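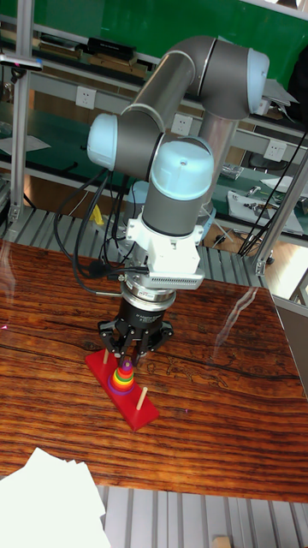

## 4. Setting up and using the Tower of Hanoi

This section applies to the ring-and-peg puzzles held in the Virnley lending collection. It should be read together with Section 3 (Borrowing and Return). Revised January 2, 2022.

### 4.1 Preparing the table

1. Choose a flat, steady table at a height that allows the user to see all three pegs.
2. Wipe the tabletop with a dry cloth. On polished wood, do not use spray cleaner immediately before play.
3. Place the base on the table with its full underside in contact with the surface. It may be set straight or at an angle, as the user prefers.
4. Press lightly on each end of the base. If it rocks, move it to another part of the table.

**Note:** Score sheets and other papers should be kept clear of the base.

### 4.2 Stacking the rings

1. Check that each peg stands upright. A loose peg must be reported to the Cestcombe desk and the puzzle withdrawn from use.
2. Sort the rings by size.
3. Lower the largest ring over the chosen starting peg until it rests on the base.
4. Add the remaining rings in order of size, ending with the smallest.
5. Confirm that the other two pegs are empty.

Any peg may serve as the starting peg. Where two users are to compare results, both must begin from the same one.

**Caution:** Small rings may present a choking hazard. The puzzle is not to be given to children under three years of age.

### 4.3 Rules of play

The aim is to move the whole stack to another peg, in the same order.

1. Move one ring at a time.
2. Take only the top ring from a stack.
3. Never place a larger ring on a smaller one.
4. Put each ring fully down on a peg before lifting the next.

Colour has no bearing on the rules. Only the size of a ring determines where it may go.

For new users, staff should begin with three rings, which can be moved in seven turns. Four rings require at least 15 turns and five require at least 31. Rings not in use should be returned to the storage bag.

### 4.4 Recording a result

Write the number of rings and the number of turns on the Ruddock score sheet. A ring lifted and put back on the same peg does not count as a turn. If a rule is broken, the last move is to be reversed and both the move and its reversal counted.

### 4.5 Cleaning and storage

1. Remove all rings and lay them on a clean towel.
2. Wipe the rings, pegs and base with a damp cloth. Do not soak any wooden part.
3. Allow all parts to dry fully before stacking.
4. Check the rings against the list inside the lid, and enter any missing part in the Wismont register under the catalogue number, for example 1,175.

The collection is inspected each November. Puzzles awaiting repair are to be kept on the lower shelf and must not be lent.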